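Mão articulada Pliredex M2 – manuseio de painéis plásticos vazados 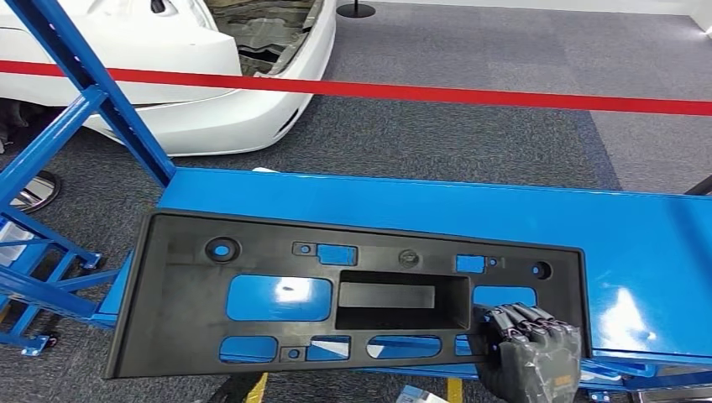
A Pliredex M2 é uma mão robótica de dedos segmentados para pegar, virar e apresentar peças plásticas leves em postos de montagem e de inspeção. Nesta página estão a descrição do equipamento, as condições de uso e o aviso de segurança referente à falha de retenção na pega de painéis com aberturas. Quem já tem a mão instalada deve ler primeiro o aviso.

AVISO DE SEGURANÇA
Publicado em 27 de abril de 2019
Equipamentos afetados: Pliredex M2 com controlador Ireck, firmware anterior à versão 38
Situação: correção disponível

O que acontece

Ao segurar um painel vazado por uma das extremidades, um dos dedos pode ficar apoiado sobre uma abertura em vez de encontrar superfície cheia. Nas versões afetadas, o controlador interpreta o curso adicional desse dedo como peça mais fina e redistribui a força entre os outros. A pega continua indicada como válida (luz verde no painel de comando), mas a força real de retenção fica abaixo do mínimo. Se o braço acelera ou gira o punho nessa condição, o painel pode escorregar ou girar em torno da borda e cair.

A falha foi reproduzida na bancada da Jirkilside em uma série de 134 pegas com painel preto de moldura elevada e vários recortes. Houve perda de retenção em 2 delas, ambas durante a rotação do punho, com a peça presa pela ponta direita. Não houve feridos. Em uma das quedas a peça bateu na borda da bancada e perdeu uma lingueta de fixação.

A engenheira A-yeong Tak, responsável pelo ensaio, repetiu a série com a peça segura pela região central e não obteve perda de retenção. Isso não libera a pega central como solução para todas as peças. Em painéis compridos ela encobre os pontos que a câmera de inspeção precisa ver.

Por que o alarme não disparou

O alarme de peça solta depende da soma das correntes dos motores dos dedos. Com um dedo dentro do vão e os demais compensando, a soma permanece na faixa normal. O registro de eventos mostra apenas a mensagem "Won: curso corrigido", gravada pelo módulo de ajuste Won, que até a versão 37 era classificada como informação e não aparecia na tela do operador.

Se o seu registro contém essa mensagem seguida de um movimento de punho, considere que a pega estava comprometida, mesmo que a peça não tenha caído.

O que fazer até atualizar

Reduza a velocidade do punho para a metade do valor programado em todas as receitas com painéis vazados.

Desative o ajuste automático do módulo Won (menu Mão, Ajustes, Curso). A mão passa a rejeitar mais peças na pega. É o comportamento esperado.

Reveja o ponto de pega de cada receita. Os dedos devem se apoiar na moldura do perímetro ou em área cheia, e a ponta de nenhum dedo deve terminar sobre um recorte.

Mantenha as pessoas fora do raio de alcance do braço enquanto houver peça suspensa. Não tente segurar com a mão uma peça que está escorregando. Acione a parada de emergência e espere o braço imobilizar.

Atenção: a parada de emergência mantém os dedos na última posição, mas não recupera a força perdida. Uma peça mal presa ainda pode cair depois da parada.

Correção

A versão 38 do firmware compara o curso de cada dedo individualmente com o valor gravado na receita. Quando um dedo ultrapassa o limite, a pega é recusada e o braço não recebe autorização para mover. A mensagem do módulo Won passa a ser exibida como alarme e exige confirmação do operador.

Depois de atualizar, é preciso ensinar de novo as receitas existentes – os valores de curso das versões antigas não são aproveitados. Uma receita não reensinada fica bloqueada e aparece em cinza na lista. Faça a primeira execução em velocidade reduzida, com a peça sobre a bancada e a pouca altura.

A atualização é gratuita e pode ser feita pelo próprio cliente com o cabo de serviço. Unidades com mais de 2000 horas de operação devem passar antes pela verificação dos tendões, já que folga nos tendões produz o mesmo sintoma e não é corrigida por software.

CARACTERÍSTICAS

Tipo: mão articulada de dedos segmentados, acionamento elétrico
Cor: cinza-escuro
Controlador: Ireck, montado em trilho
Ajuste de curso: módulo Won, incluído
Aplicação: peças plásticas rígidas, secas e sem óleo
Montagem: versão para punho direito ou esquerdo, a definir no pedido
Não indicada para: vidro, chapas com rebarba, peças quentes, contato com alimentos

CONDIÇÕES DE USO

A avaliação de risco da célula é responsabilidade do integrador e precisa incluir a queda da peça durante o movimento. A mão não é um dispositivo de segurança e o sinal de pega válida não deve ser usado para liberar o acesso de pessoas à área.

Superfícies de trabalho muito brilhantes podem atrapalhar a leitura da câmera através dos recortes da peça. Se a receita usa a câmera para conferir o ponto de pega, ajuste a iluminação antes de ensinar ou cubra o tampo com manta fosca.

ASSISTÊNCIA

Para pedir o arquivo de firmware ou agendar a verificação dos tendões, informe o número de série (gravado no flange) e envie o registro de eventos completo. Não apague o registro antes do envio. Peças danificadas por queda devem ser guardadas com a identificação da receita usada, inclusive os fragmentos.

Pedidos de assistência ligados a este aviso são atendidos pela Jirkilside sem custo de mão de obra, também fora do prazo de garantia. O transporte da unidade fica por conta do cliente.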